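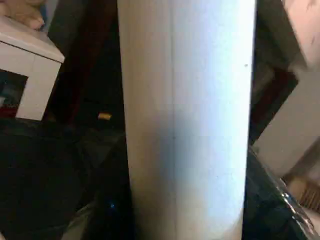
Start with paper. Everyone in the room has rolled paper somewhere at home: kids' drawings, a map, wallpaper end, poster from the old apartment. Ask for hands. Mine are upstairs, with the toys and the white cabinet, and that's where this talk comes from. A tall pale roll standing on end, something beige and fuzzy, likely a soft toy, up on the cabinet next door, dark gap in between. Look at the gap. Gaps are where small stuff goes, see the little yellow thing down there by the roll. Gaps are my whole subject tonite, really.

Home | Talks | Notes | Contact

Reading time: 3 minutes

SLIDE 2 - who I am, keep it short
- Not a pro organizer. Say so early.
- Thank Eleni Ivanov for the slot, and for moving me off the 9 am
- Closet and spare room talk last July, this is the follow-up. Don't re-do the sock bit

SLIDE 3 - tall things
Anything long and thin ends up standing in a gap. Rolls, curtain poles, the ironing board, wrapping paper, yoga mat. Goes in "for now". Then a second one goes in front of it.
My rule: a tall thing gets a home or it gets cut down, flattened or given away. Home = something that holds it at the bottom. A bucket works. An umbrella stand works. Leaning does not.
Pause. Let them think of their own gap.

SLIDE 4 - rolls, practical
- Label the OUTSIDE, near the top edge, pencil. You will not unroll it to check
- Small drawings inside big ones, one tube per kid
- Loose band of paper round the middle, no rubber bands, they bite in and go sticky
- Keep off the floor if the room is at all damp. Zdenka Grgić lost a set of her dad's plans this way, she said ok to mention it
- Flat if you have the drawer for it. Most of us dont

SLIDE 5 - the 60 minute gap
Exercise. One hour, one gap, door closed.
First 6 minutes: pull everything out, onto a sheet. No deciding.
Then three heaps: belongs in this room, belongs in another room, trash. Toys are their own heap if there are kids, otherwise you'll be holding a one-eyed rabbit at minute 40.
Wipe the floor while it's bare!! People skip this.
Last 22 minutes only for putting back. Sounds like too much. Rok Softić did it in his hallway and ran over.

SLIDE 6 - cabinets
Top of a cabinet is not storage. One soft thing up there, fine, I'm not a monster. A row of boxes, no, they slide down the back and you're in the gap again.
Open shelves lower down: put the stuff kids reach for, in low bins. Heavy at the bottom.
If you can move the cabinet, either push it tight or leave a hand's width so a vacum nozzle gets in. The in-between width is the worst one.
(skip if Edin runs long before me)

SLIDE 7 - questions I'll get
"What about moving day?" Rolls go last, upright, wedged between mattress and wall of the van. Write the room on them.
"How long do I keep school drawings?" No idea. Radomir Milošević scans his and keeps the ones he likes. I keep too many.
"Where do you buy the tubes?" Ask at a fabric store, they throw them out.

Handout is by the door, room 505. Bring spare pencils. Check clicker battery

Print this page | E-mail this page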